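Home Organization Basics
Unit 7 handout: The Tabletop Before and During a Sort

Welcome back, everyone, and thank you for sending in your drawer diaries in April — I enjoyed them more than I can say. This unit is a gentle one. We're going to spend a good while on a plain tabletop, and then we'll talk about small containers and the things that live in them.

Start with the surface. Look it over for old stains and scuffs (every working table has them, and I wouldn't fuss), and decide which part you'll keep free for sorting. Give yourself roughly 60 cm of open space in front of you if you can.
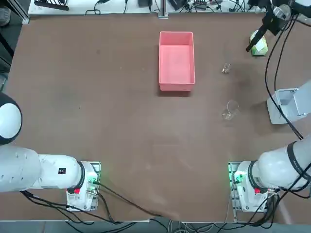
Fig. 1. Brown tabletop with scuffs and a darker patch toward the right.

Next come the containers. The Soltani method, which you met in the reading, asks us to choose the container after we know what goes in it. I like that very much, though at home I often do it the other way around! An open tray suits things you reach for all day, and a lidded box is kinder to things that gather dust. Tissues could go in either one.

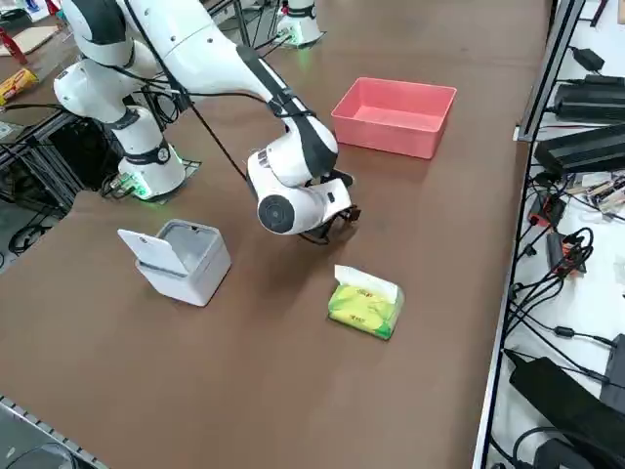
Fig. 2. Empty tray, white box with its lid open, and a soft pack of tissues.

For next time: pick one small pack of anything at home, try it in a tray and then in a box, and write me a few lines on which you preferred. Please bring your Plakeo worksheet, too.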